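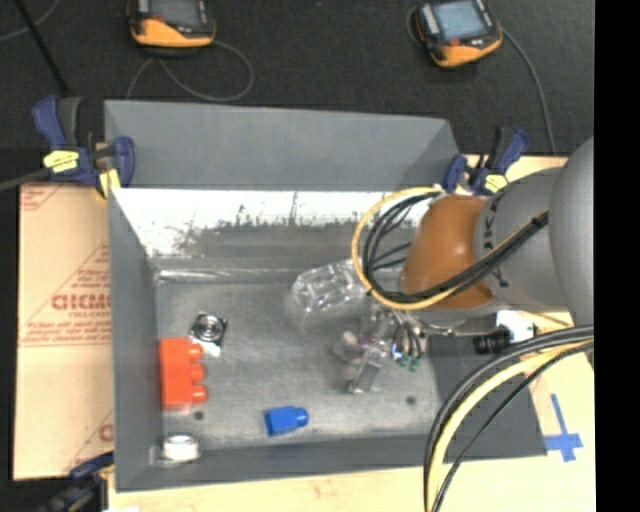 Bin picking practice, with the bin clamped to the bench.

Workshop tips: setting up a picking bin for a student robot club
Reading time: 2 minutes

Our club at Parkerley has run a bin picking project since January, and most of our lost evenings came from the bench and the cabling. The code was seldom to blame. These are the habits we've settled on. They should suit any school or home workshop with a small arm and a sturdy table.

Clamp the bin. A metal bin on a wooden top slides when the gripper bumps a wall, and every position you've taught is then off. Bar clamps with padded jaws hold well. Put them where the arm doesn't have to pass over the handles.

Mark the table with tape. We use blue because it shows up on pale wood and peels off cleanly. Replace it when the corners lift.

Start with few objects. Toy bricks are good first picks. Put in a clear plastic bottle or container once the bricks are going well, as the shine and the see-through sides make it much harder for a camera to find. Small metal parts come after that.

Don't polish the bin. Scratched grey metal throws odd highlights, and students will want to scrub it. Leave it alone and shift the lamp instead. Nattawut lined ours with black felt for a week, but the finger tips kept catching on it.

Give the cables slack, then tie them. Move the wrist by hand or at the slowest speed through its full range before you pull a tie tight. Leave a loop at the wrist big enough for a full turn, and check that it clears the rim of the bin.

Keep the teach pendant within reach. Whoever is running the arm has the pendant in hand, and anyone reaching into the bin says so first and waits for the stop.

Write down every miss. Ludivine Chauvin keeps our log in a school exercise book. Of the first 1000 tries, 628 were clean picks, and 37 of the misses were a cable touching the bin wall. We moved one tie and that fault went away.

Store the bricks in a lidded tub. They get into vacuum cleaners.

Comments

Amnuay Ratanaporn: What do you use to get tape glue off timber? Ours leaves a line.

Thanakorn Pongsiri: Eucalyptus oil on a rag, then wipe with soapy water. Try a corner first.

Siriporn S.: We put cardboard beside the bin for sorting parts. Cheap, and you can write on it.

Recent items
Sharpening a bench chisel
Getting candle wax out of a tablecloth
Labelling power leads so they come back
Quieting a rattly range hood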